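Section 2: Setting Up Your Weekly Quiet Hour

I wrote this part of the Futlow guide after leading our home circle for a few years, so it's going to sound like me talking. If you've already read Section 1 (the welcome and the bit about choosing a tradition, or choosing not to), you're in the right place. If you skipped it, fine! You can set up a quiet hour without it and go back later.

The quiet hour is the center of the whole Futlow practice. It's a stretch of time once a week when a few people sit together, read something short, keep silence, and then talk a little. Some of our circles are Jewish, some are Christian, a couple are Buddhist-leaning, and the one I belong to on Kerr Street is a happy jumble. The steps are the same for all of them.

What you need before you start

A room where the phone can be turned off or left in the hall.
Chairs or cushions, one per person, plus a spare.
One short reading, printed or copied out by hand.
Something to mark the start and end of silence. We use a small bell. A tap on a glass works too.
The Nukau notebook, or any notebook you don't mind other people seeing.

Note: The Nukau notebook is the one with the wide margins that came in your welcome packet. The margins are for second thoughts. I fill mine up with question marks, mostly.

Setting up the room

1. Pick the hour and keep it. Our circle meets at 7 in the evening. We tried moving it around to suit everyone and all we did was spend the week sending each other messages about it.

2. Put the seats in a ring, or as close as the furniture lets you. My living room makes a sort of bean shape. Nobody should have their back to anyone, and that's really the only rule I'm fussy about.

3. Turn the lights down a notch, but leave enough to read by. I went through a candles-only phase and people were squinting at the psalm and guessing at half the words.

4. Set the reading on the seat of whoever is going to read. Ask them ahead of time. Some people love being surprised with a text and some people go pale, and you won't know which kind you have until it's too late.

5. Take care of food before the hour begins. If your circle shares a meal, eat first, clear up, and then sit down.

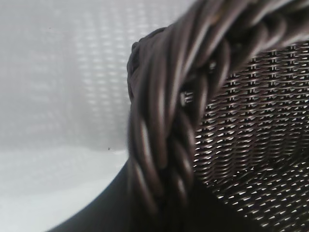 Caution: Please don't let the first ten minutes turn into catching up. I say this as the worst offender. Once we get going on somebody's kitchen remodel, the silence never quite settles, and I can feel everyone (me included) still composing their next remark. If your people need to talk, and most people do, open the door half an hour early and let them.

Leading the hour

6. Ring the bell once. Wait for the sound to go all the way out before you say anything. It feels long at first.

7. Say the opening line. Ours is "We've come as we are, and that's enough to begin with." Use your own words if those make you cringe. One circle opens with a line of Hebrew and another just says good evening.

8. Have the reading read aloud two times, slowly, by the same voice. During the first reading, just follow along. During the second, notice a word or phrase that snags you. It doesn't need to be the important one. I once spent an entire hour on the word "until."

9. Keep silence. New circles should start short and add a little each month as it gets comfortable. I'd rather you kept five good minutes than sat through twenty with your jaw clenched.

10. Ring the bell again to close the silence, and leave a breath or two before anyone speaks.

11. Go around the ring. Each person can share their word or phrase and a sentence or so about it, or say "pass." Passing needs no explanation. Please don't ask for one, even kindly, even afterward at the coat rack.

Note: If someone cries, let them. Push the tissues a little closer and keep your seat. My instinct is always to leap up and fix it — I've had to learn to sit on my hands.

Caution: The sharing round isn't for giving advice. When a person says they're afraid they've stopped believing, the circle's job is to have heard it. If anyone seems to be in real trouble, talk with them privately after the hour and help them reach a counselor, a doctor, or their own clergy. You're a host. You don't have to be the rest of it.

Choosing readings

The Zavgate reader has 781 short texts in it, sorted by season and by mood. I was doubtful about the mood part, and then one August, when I was flat and cross and couldn't have told you why, I opened it to "dry spells" and found four lines that got me through to fall. So I take that back.

12. Pick something that fits on half a page. Longer than that and people lose the thread on the second reading.

13. Mix the sources. If your circle shares one faith, bring in a poem now and then. If you're mixed like us, take turns, and let the person whose tradition it is say a word about where the text comes from.

14. Skip anything you plan to explain. If I catch myself preparing a little talk, I've picked the wrong reading, and I put it back.

15. Write the title in the Nukau notebook afterward, along with any phrase that stuck. Leave out who said what.
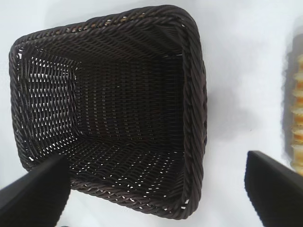
What if only one other person shows up?

Hold the hour anyway, with the two of you. Move your seats closer together, keep the bell and the silence exactly as usual, and let the sharing be a bit looser if you both feel like it. Some of my favorite evenings have been that small.

Closing the hour

16. Ring the bell a last time and say the closing line, or let the group say it together. We use "Go gently." It's short enough that even the shy ones join in.

17. Let people leave quietly if they want to. Some of us stay and chat, and some need to carry the quiet out to the car with them. I used to take it personally when people slipped off. I don't anymore — well, hardly ever.

18. Put the bell and the notebook away together so you can find both next week. Guess how I know.

Note: If you're going to be away, hand the bell to someone else in the circle before you go. Have them lead one hour while you're still around, so you can be an ordinary member for a night. I was nervous about that and ended up enjoying it a great deal!

Section 3 covers the daily practice, for the days in between.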